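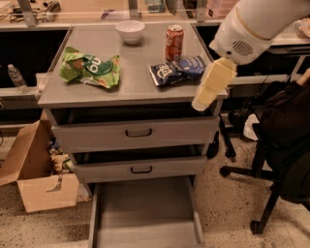 同じ引き出しを300回も開け閉めして、飽きないんですか。中間発表のあとの質疑でそう聞かれて、わたしは「飽きます」と即答してしまいました。会場は笑ってくれたけど、あとで考えるとけっこう本質的な質問だった気がします。飽きると操作が雑になって、雑な操作はそのままデータに入って、モデルはそれを律儀に覚えるので。

というわけで、この報告書の半分くらいは「飽きとどう付き合ったか」の話です。残り半分は引き出しの話。

# 引き出しと小物の操作デモ収集 報告書

2025年1月22日提出

## やったこと

うちの班のプロジェクトはWulleyといって、灰色の三段キャビネットを使った片付け動作を、人が遠隔操作したお手本から学習させるというものです。わたしの担当は、そのお手本(以下デモ)の収集と選別でした。モデルの中身は別の担当が報告書を出すので、そちらを読んでください。こっちでは学習の数式は一切出てきません。

タスクは2種類に絞りました。

- **引き出しタスク**:指定された段の引き出しを閉める
- **移動タスク**:天板の上の指定された物をつかんで、開いている引き出しに入れる

最初の計画書には「引き出しを開ける」も入っていたんですが、早々に削りました。取っ手が黒い棒状で、グリッパの先をすき間に入れるのが本当に難しいんです。わたしの操作だと一回成功するまでに延々とガチャガチャやることになって、これを教えても「ガチャガチャする」を覚えるだけだろうと。閉めるほうは押せばいいので、だいぶ気が楽でした。ただ、後で書くように、閉めるのにも落とし穴はありました。

記録にはDovicoという収録ツールを使っています。ロボットの頭側のカメラ映像、関節の値、グリッパの開き具合、それから操作者が打ち込んだ指示文を、まとめて一本のデモとして保存してくれます。便利だけど、保存ボタンと破棄ボタンが隣り合っているのだけは許せません。うまくいったデモを何回捨てたことか!

## 初期配置の決め方

いちばん時間をかけて話し合ったのがここです。

最初のころは、毎回きれいに並べていました。缶はここ、お椀はここ、袋はここ、とテープで印まで付けて。そのデータで試しに学習させたら、印どおりの場所に置いたときだけ器用に動いて、缶を手のひら一枚分ずらしただけで何もない空間をつかみに行きました。みんなで無言になりました。

そこで、配置をばらけさせるルールを作りました。

1. 天板の物は、向きも場所も収録のたびに変える
2. 引き出しの開き具合は段ごとにそろえない
3. お菓子の袋は直さず、しわが寄ったままで置く
4. 次に何を操作するかは、並べ終わってから決める

4番は地味だけど効きました。先に「次は缶」と決めてしまうと、無意識に缶を取りやすい場所に置いちゃうんですよね。指示文のくじ引きは配置が終わってから。これを徹底したら、操作しづらい組み合わせがちゃんと出るようになりました。操作する側としてはつらいです。赤い缶の手前に紺色の袋が寝ていて、くじが「缶」だったときの、あの気持ち。

2番については少し補足します。三段とも同じだけ開いていると、見た目がほとんど階段か一枚の壁みたいになって、どの段がどこまで出ているかモデルが区別しなくても済んでしまいます。下の段だけ大きく出す、上と真ん中は少しだけ、というふうに差をつけると、指示文の「真ん中の引き出し」に意味が出てきます。逆に下の段を大きく引き出した状態だと、腕が真ん中の段に届くまでの道筋が窮屈になるので、操作の練習としても良かったです。

## 物の選び方

使ったのは、お椀、炭酸飲料の缶、スナックの袋など、そのへんにある物です。高級な部品セットを買うお金はありません。足りなくなったら横の段ボール箱から出してくる、という運用でした。

柔らかい物を入れるかどうかは班の中で意見が割れました。袋は、つかむたびに形が変わります。さっき真ん中をつかめたからといって、次も同じところがつかめるとは限りません。データとしては汚くなる。でもWulleyの目標は「散らかった場所で動くこと」なので、硬い物しか触れないんじゃ看板に偽りありだよね、ということで入れました。わたしは入れる派でした。途中で何度か後悔しました。

お椀は縁が広がっているので、縁をつまむか、外側から抱えるか、操作者によって流派が分かれます。これが後で問題になりました(次の節)。

缶はいちばん素直です。まっすぐ降りて、挟んで、上げる。操作に疲れてきたときに缶が当たると、ちょっとしたごほうびみたいな気分でした。

## 操作者によるクセ

デモは班員が交代で操作しました。交代制にしたのは単純に疲れるからで、学習のことを考えて決めたわけではありません。ところが途中で見返してみたら、映像だけで誰の操作か当てられるくらいクセが出ていました。

わたしのクセは「待つ」ことです。物の手前で一度止まって、グリッパの向きを確かめてから降りる。自分では慎重なつもりだったんですが、モデル側から見ると、同じ景色なのに動かない時間がだらだら続くわけで、学習させたモデルも見事に手前で固まりました。固まったまま動き出さない回もあって、あれは自分を見ているようで恥ずかしかったです。

対策として、次のことを操作者どうしで約束しました。

- 迷ったら収録を始める前に迷う(始めたら止まらない)
- お椀は縁をつまむ方式に統一する
- つかみ損ねたら一度までやり直してよい。そのデモには「やり直しあり」の札を付ける
- 引き出しは取っ手の周辺を押す。端は押さない

最後の項目が、さっき書いた落とし穴です。引き出しの前板の端を押すと、レールの中で斜めになって途中で引っかかることがあります。見た目にはほとんど閉まっているのに、すき間が残る。収録中はそれに気付かず「成功」で保存してしまって、選別のときに大量に見つかりました。

## 選別

収録したデモは全部で300本。そのうち選別を通ったのが201本です。減りすぎだと思いますか? わたしも思いました。

落とした理由で多かったのは、引き出しが閉まりきっていないもの、指示文と実際の操作が食い違っているもの、長い停止が入っているもの。指示文の食い違いは本当にただの人間のミスで、「緑の袋」と打っておいて青いほうをつかんでいたりします。遠隔操作に集中していると、自分が打った文を忘れるんです。途中からは、指示文を声に出して読んでから始めることにしました。隣の班には不思議な目で見られましたが、食い違いははっきり減りました。

選別は映像を倍速で流して目で見ました。自動化も少しだけ試していて、Trimariという映像チェック用のスクリプト集を借り、停止の長いデモに印を付けさせています。これはかなり助かりました。ただ、引き出しが閉まりきったかどうかの判定は当てにならず、暗いすき間と黒い取っ手をよく取り違えていたので、そこは最後まで人の目です。

201本のうち一本は、説明会で見せる見本用に取り分けました。学習に渡したのは200本です。きりのいい数字にしたかったという下心も少しあります。

## 保存と整理

データの置き場所は研究棟の共有サーバー、Dalisayです。最初はフォルダ名を各自で好きに付けていて、「やりなおし」「やりなおし新」「たぶんこれ」が並ぶひどい状態でした。今はタスク名、操作した物、通し番号の順で付けています。備考欄には照明の条件と、やり直しの有無を書きます。

やってよかったのは、落としたデモも消さずに別フォルダに残したことです。つかみ損ねの映像は、失敗の検出を勉強させる材料になるかもしれないと指導の先生に言われました。正直、捨てる気満々だったので危なかったです。

## 使ってみてどうだったか

詳しい評価はモデル担当の報告書に任せて、収集側から見た感想だけ書きます。

引き出しを閉める動作は、思っていたよりずっとなめらかでした。初めて指示どおりの段に腕が向かったときは、つい拍手してしまいました。段の取り違えは、まだ上と真ん中の間で起きます。この二段の開き具合が近い配置だと迷うようで、収集の段階でその組み合わせをもっと厚くしておくべきでした。

移動タスクは物によって差が大きいです。缶は安定していて、お椀は流派を統一してからのデータだけで学習させると良くなりました。袋はまだ厳しい。つかむところまでは行くんですが、引き出しの上で離すときに、袋の端がグリッパに引っかかって付いてきてしまうことがあります。お手本の中でも、離すときに腕を少し振っていたデモがあったので、わたしたちの手癖がここにも出ているのかもしれません。

背景がごちゃごちゃしている件は、発表で何人かに心配されました。小物や配線やペットボトルが映り込んでいていいのか、と。わたしはこのままでいいと思っています。きれいな背景で集めたデータも比較用に欲しいところですが、片付いた日というのが期間中に訪れなかったので、比較実験は次の人に託します。

## 次にやる人へ

六月に後輩が引き継ぐ予定なので、細かいことを書き残しておきます。

- 収録前に引き出しを全段、手で一往復させておくこと。レールの引っかかりに先に気付けます
- 操作の姿勢は思っている以上に大事です。椅子の高さを合わせてから始めてください
- 破棄ボタンには付箋を貼ってあります。はがさないで!
- 疲れたら「やり直しあり」の札が増えてきます。続けて付くようになったら休憩の合図です
- 袋は使っているうちにくたびれてきます。取り替えたときは備考欄に書いてください
- くじ引きの紙はキャビネットの裏側に貼った封筒に入っています

あと、開ける動作のデモはまだほとんど手付かずです。取っ手の下からグリッパの先を入れる角度さえ決まれば、いけそうな感触はあります。わたしのメモはDalisayの備考フォルダに置いてあるので、字が汚いところは適当に補って読んでください。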